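How to Collect Box-Packing Demonstrations With a Hand-Held Gripper

Posted in Methods, under Data Collection

A policy that puts things into a box sounds like a weekend project. Ours took most of a spring, and the part that went wrong had very little to do with the network. It was the demonstrations. We had plenty of them, and a good share were teaching the robot to hover thoughtfully over a box and then let go of things at the wrong height.

What follows is the collection procedure we settled on for the Deltow packing set, written up so the next person at Uvska can repeat it without asking me. It assumes you already have a pair of hand-held grippers, a working pose tracker and a patient relative with a spare room.

What you need

Two hand-held grippers with soft pads on the fingers, charged.
An open cardboard box, any size you can reach into with both tools.
A mixed bag of small objects. Include at least one thing that rolls and one that crinkles.
Good daylight or a lamp that doesn't flicker.
A notebook. Yes, paper. Your hands will be full of gripper and you will not want to unlock a phone.

Step 1. Pick a room that was never meant for this

Our first 340 episodes were shot on one gray lab bench. The policy was superb on that gray bench. Moved to a table with a checked cloth, it reached confidently for a square of the cloth.

So collect in real rooms: bedrooms, kitchens, hallways. A soft surface under the box is worth having because the box shifts a little when you bump it, and the policy should see that. Change rooms before you get comfortable. We move after 18 episodes, whether or not we've just found a good chair.

Step 2. Map before you pack

Start the recording and wave the gripper slowly over the whole work area before touching anything. The tracker wants texture and corners, and it wants to see them from several sides. Blank walls are its natural enemy, and a window in full sun comes a close second. You can leave a window in view, but don't let it fill the picture during the mapping pass.

If the tracker loses itself in this pass, stop and redo it. Do not tell yourself it will recover during the episodes. I have told myself this on your behalf.

Step 3. Calibrate the fingers

Open and close each gripper fully, five times, at an even pace. Finger width is read from the video, so a stiff pivot shows up later as a gripper that never quite closes. If one side drags, loosen the pivot screw a quarter turn and do the five again.

Veerle Postma wrote the script that checks this, and it's named postma in the repository, lower case, to her lasting regret. Run it on the calibration clip. If it prints a width curve with flat tops and flat bottoms, carry on. If the curve looks like a mountain range, go back to the screws.

Step 4. Grasp like the robot, not like yourself

People are much too clever with their wrists. You will want to roll an object between the fingers, nudge it with a knuckle, or tip it in with a little flourish. The arm can do none of that, and the policy will try anyway.

Approach in a straight line. Close the fingers. Pause for a beat. Then lift. With long, flat objects, hold them level on the way in and lower them close to the bottom before you open the fingers. Dropping from the rim is faster, and it's how we got a policy that threw crackers.

The second gripper is there to steady the box or move something out of the way. If it has no job, park it to one side and keep it still. Idle waving gets learned too.
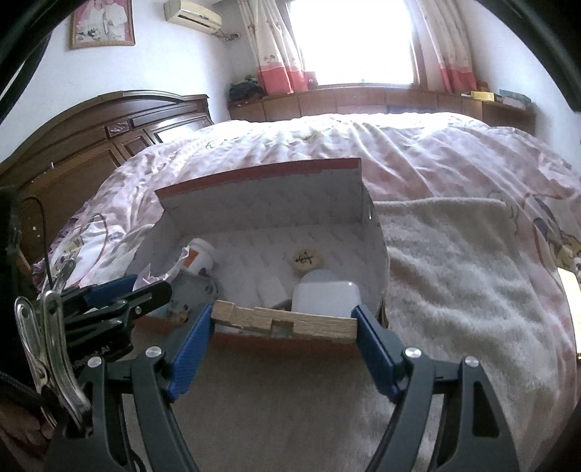

Step 5. Vary what is already in the box

An empty box is the easiest case and the one you'll be tempted to record over and over. Start some episodes with a few things already lying inside, in no sort of order. Lay containers on their sides. Put a lid somewhere unhelpful. Leave a bit of clear plastic hanging over the edge, since clear plastic is where depth guesses go to die.

Between episodes, reset by hand and resist tidying. Jurkel, our older set, was packed by someone with a strong sense of order, and every box in it looks like a shop display. The policy trained on it refused to place anything that wasn't parallel to a wall.

Step 6. Throw things out

Back at the desk, run the filter and then watch the leftovers at double speed. Cut any episode where tracking jumps, where the object slips and gets rescued by a bare hand, or where the grip happens out of view. In our April round we cut 47. It hurt for an afternoon.

Keep honest fumbles. A missed grasp followed by a clean second try is useful, and the policies trained with those recovered better than the ones raised on perfection.

What we got for it

With the old bench data, the robot finished 23 percent of packing trials in rooms it hadn't seen. With the new procedure it finished a little over twice that, on fewer episodes. We changed the rooms, the grasp style and the starting clutter all at once, so I can't tell you which one did the work. Veerle has opinions and wants an ablation — she is welcome to run it.

Known problems

Shiny metal parts still confuse the width check when they pass right behind the fingers. Mask them or leave them out of the calibration clip.

Fluffy blankets creep. If one moves more than a hand's width between mapping and packing, map again.

Battery life is shorter than the label claims. Swap at half.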